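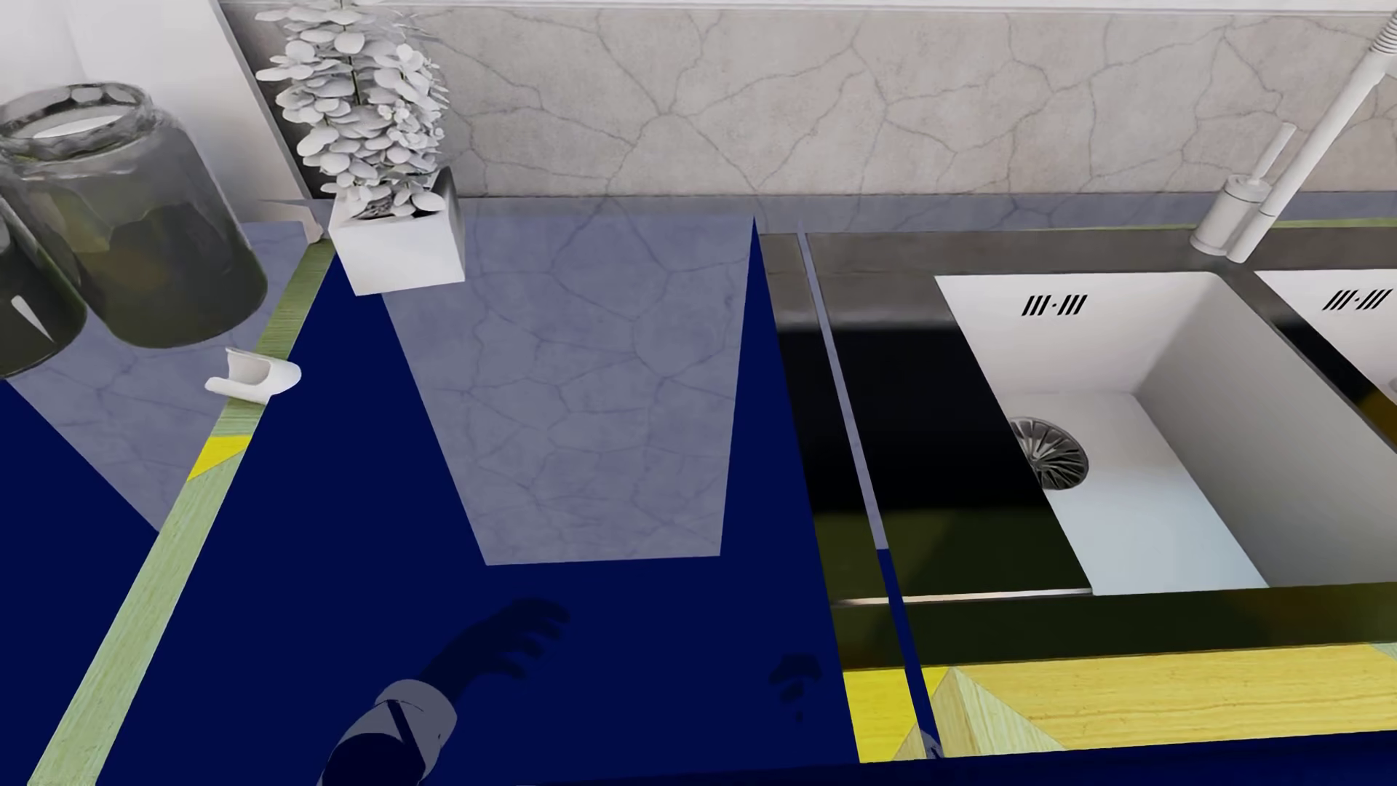

Kitchen counter with veined stone backsplash and glass jars (computer rendering)

Marchand Street Residents' Association
Minutes of the February general meeting
Held in the upstairs room, Erna Hall, 7:00 p.m.

Chair: Harpreet Morin
Minutes: Refugio Tovar
Apologies: as per the sign-in sheet

1. Welcome and previous minutes

Harpreet opened the meeting and thanked everyone for coming out, especially the new faces from the Betetti end of the street. Great to see you all! The previous minutes were accepted with one correction: the laneway behind the old bakery is closed to trucks, and the minutes had said cars.

2. The Bastutberg site

This was the big item and it took up most of the evening. The former Bastutberg bathhouse has been sold, and the new owner has applied to keep the brick front and build apartments behind it. Harpreet had been through the whole application and brought a marked-up copy, which went around the room twice and came back with quite a lot of extra pencil on it.

Main points of the application as read out:
- The street front, including the arched doorway and the tiled entry, stays where it is.
- The rear boiler house comes down.
- Ground floor has 300 square metres set aside for a shop or community use.
- The site is 3,593 square metres in total, including the gravel lot.
- 19 apartments over four storeys, with the top storey set back from the street.

There was real delight about the doorway. Several members learned to swim at Bastutberg and had fully expected to lose the lot, so the mood was very good (there was clapping, which is not usual for a planning item). A member from the corner house asked whether the tiles in the entry would be repaired or replaced. The application says "retained where practical". Members felt the wording was too loose and would like it tightened.

Shadows: neighbours on the south side of the lot spoke about their back gardens in winter. The shadow drawings cover midday only. Agreed that we ask for morning and afternoon drawings as well.

Parking: long discussion. Some members want more spaces on site, others would gladly see fewer and a better bus stop. No agreed position, and our letter will say so plainly.

Boiler house: one member would like the chimney kept. Others thought it was in poor shape and were happy to see it go, provided the bricks are reused on site. Harpreet will put the reuse idea to the owner's architect, who has been very generous with time and returned calls the same day.

Motion: That the association write in support of the application, asking for firmer wording on the entry tiles and for the extra shadow drawings.
Moved Harpreet Morin, seconded Refugio Tovar. Carried, two abstaining.

3. Use of the ground floor

Plenty of ideas and lots of energy here. A tool library, a bike workshop, a small grocer and a rehearsal room were all put forward. The grocer got the loudest support by a long way, as the closest one is now past the rail bridge. It was pointed out that the space hasn't been offered to us or to anyone else yet. Even so, it was agreed to send the list along with our letter while the layout can still be changed.

4. Old photographs of the bathhouse

A wonderful response to the call for photos. Refugio has scanned 120 so far and would love more, particularly of the upstairs slipper baths and anything with staff in it. Please write names on a separate slip, and never on the back of the print.

5. Other business

The street light outside the Betetti workshop is out again. Refugio to report it.
The hall has asked us to stack chairs no more than six high.

Actions
Harpreet: draft the letter and circulate it; speak with the architect on brick reuse.
Refugio: street light; attach ground floor list to the letter; keep scanning.

Meeting closed 9:10 p.m. Next meeting in the same room, same start time.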